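Diary > December > The bread notebook, continued

Up before it was light again, and down to the kitchen in my socks to see what the starter had been up to overnight. I had fed it late (later than I should have, because I got to reading in the big chair and lost the whole evening) and I was fully expecting to find it sulking at the bottom of the jar. It had climbed nearly to the lid! I stood there with my hand around the glass like a person greeting an old dog, and then I put the kettle on and felt very pleased with the world for a while.

I want to get the rye down on paper while I remember it, since last winter I baked a perfectly lovely one and wrote down nothing but "good, less water," and less than what, I have no idea. So: the dark flour from Detow, the one in the plain sack, a third of the total. The rest was the ordinary white. Salt as usual, a spoon of molasses, and caraway seeds that I toasted in the small pan until the whole downstairs smelled of them. The dough was sticky and ugly and I was tempted to throw more flour at it, but I have been down that road before and it leads to a doorstop, so I wet my hands and folded it and left it alone for 20 minutes and went back and folded it again.

Somewhere in between I walked down to Morau for butter. It was one of those mornings with no wind at all, when you can hear a car coming from the far side of the river, and I took the long way past the mill and the row of little gardens, where somebody has left their leeks standing in the frost. They looked fine, too. Leeks seem to put up with anything. I thought about soup most of the way home, and about how my grandmother always cut the bread for soup thicker than the bread for butter, and would not hear a word about it.

The loaf went in at noon or a little after, in the heavy pot with the lid on. I never know what to do with myself while a loaf is baking. I wiped down the counter, wrote half a letter, and watered the fern, which did not need it.

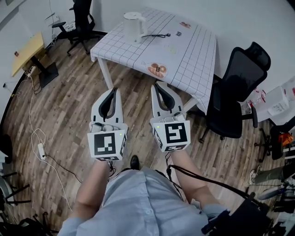 Too much caraway, according to my sister, who called just as I was taking the lid off and had to hear all about it. She said that I put in too much every single time, that our mother used a pinch and no more, and that a rye bread ought to taste of rye and not like the inside of a spice drawer. I said she was welcome to come over and pick the seeds out herself. We went on like that for the better part of an hour, and got from caraway to the old stove with the crooked door, and from the stove to the summer we tried to make plum jam and scorched the lot. I hadn't thought of that jam in years. We scrubbed that pot until our fingers were raw and then hid it in the shed anyway.

The loaf itself has a good high crust, split along one side where I didn't cut it deeply enough. I should sharpen the blade, or buy a new one. I made myself wait 3 hours before slicing, which for me is close to sainthood, and it was still a touch gummy in the very middle. Next time 15 minutes longer with the lid off, and let it wait until the next day if I can bear to. The flavor is all there, though, sour and dark, and (I'll say it here where she can't read it) possibly just slightly heavy on the caraway.

Had two slices with the Morau butter and a third with the last of the Flusura honey, standing up at the counter with the radio going. It has gone thick and grainy in the jar the way it does once the weather turns, and I like it best like that. I must remember to order more before the holidays, and to ask whether they still do the chestnut one.

Froze half the loaf. Fed the starter again, on time tonight. There's a recipe for a seeded rye with buttermilk folded into the back of the old blue cookbook, in handwriting I can't place, and it calls for an overnight soak of "seeds, a good cup," without mentioning which seeds. I have sunflower and a little flax. I may put those to soak before I go up, and see about buttermilk in the morning.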